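Lenik 2 is out today, and it finally knows what to do with a cable

Comodville, 24th September 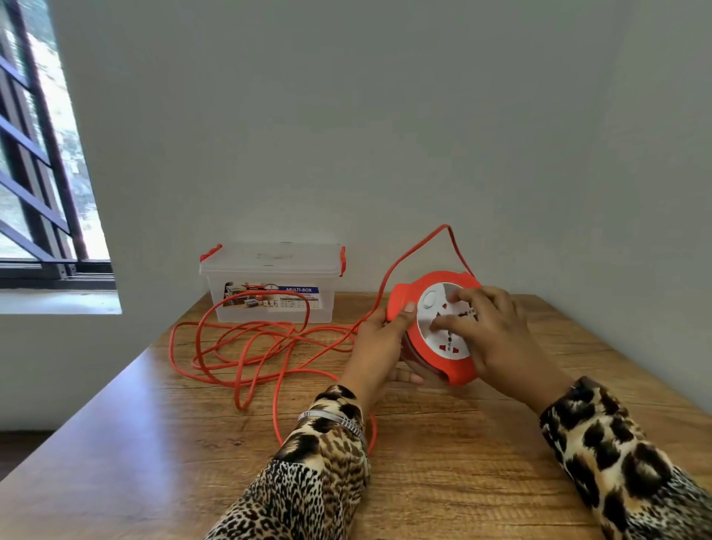
I'm Johannes Mnguni, I look after the planning side of things at Nieminen, and I've been wanting to write this release since April. Lenik, our software for planning two-handed jobs, is ready in its second version and you can download it from this afternoon. Our press person kindly let me do it in my own words, so blame me if it rambles!

For anyone who hasn't met it, Lenik sits between the cameras and the arm controller. It takes in what the cameras report, decides which hand should do what and in which order, and passes the moves down. The first version was good with boxes, tins, jars, anything that keeps its shape. Give it an extension lead and it went to pieces. The planner would treat the cable as one solid lump, decide the lump was in the way, and stop. We had plenty of emails about that (some of them quite funny, all of them fair).

So most of the past year went on floppy things. Lenik 2 keeps a running guess at where a cable goes, including the bits it can't see under a hand or behind a reel, and it's happy to be unsure about them. If a loop crosses itself and the planner can't tell which strand is on top, it marks the crossing as unknown and picks a move that works either way. If there isn't one, it asks for another look. I know that sounds like a small change. It meant throwing away half of our old scene code, and I was very glad to see it go.

What we learnt from people

We build our test jobs from recordings of people doing ordinary work at ordinary tables: handling a cable reel with both hands, putting things away in clips-and-lid boxes, that sort of thing. The release comes with 161 of these recordings, each one split into steps and labelled by hand, and you're welcome to use them for your own testing.

Watching them changed how we think about the holding hand. We used to plan the busy hand first and then find somewhere for the other one to go. People don't seem to work like that at all. The hand that steadies the reel is doing a proper job, and where it sits decides what the other hand can reach. In Lenik 2 both hands are planned together, and you can tell it how much you care about a firm hold compared with a quick finish. There's a slider for it. I fought for the slider.

What's new in the box

Cables, cords and hoses are now a type of their own, with length, thickness and stiffness settings. You can leave the stiffness blank and Lenik will work it out from the first few seconds of movement.

Both-hands planning is on by default. If you have a single arm it switches itself off, so you needn't do a thing.

Clear plastic is handled much better. See-through boxes used to vanish from the map on bright days, and we had an arm that liked to plan straight through them. The perception side now holds on to edges, clips and labels and fills in the rest of the box from those.

Bright windows get their own treatment too. You can mark a patch of the table as sunlit and Lenik will trust the depth readings there a little less.

The replay viewer has been rebuilt from scratch. You can scrub back to any step, see which moves the planner turned down, and read why in plain English. I use this every day and it's my favourite part of the whole release.

How fast is it?

On our bench machine a fresh plan for a two-handed cable job takes 50 milliseconds, and a small correction in the middle of a move takes 28. We ran 2438 planned jobs through the simulator before signing the release off, and the full log is in the download, failures included. The failures are mostly knots. Lenik 2 doesn't untie knots! It will spot a likely one, slow down and call for a person, and for now I think that's the right thing for it to do.

It also still struggles with very thin cable, the sort you get on earphones, and with two cables of the same colour lying together. We're working on the second of those already.

Moving over from the first version

Your old job files will open. The one thing to check is any job where you'd fenced off a cable with a no-go area, as plenty of you did. Those fences still work, but they'll stop the new planner from touching the cable at all, so take them out if you'd like it to try. There's a little tool called Zamik in the same download that goes through your files and lists every fence it finds. It won't change anything unless you tell it to.

Price and where to get it

Lenik 2 is free for schools, colleges and anyone tinkering at home. Companies with a current licence get it at no extra cost, and new licences stay at the same price as before. The download, the manual and the recordings are all on the Nieminen site, on the Lenik page.

For press questions, demo requests or a long chat about cables, write to the Nieminen office in Comodville and put my name on it. I'm at my desk all this week and I'll answer every message myself, though possibly not before my first cup of tea.

Johannes Mnguni
Planning team, Nieminen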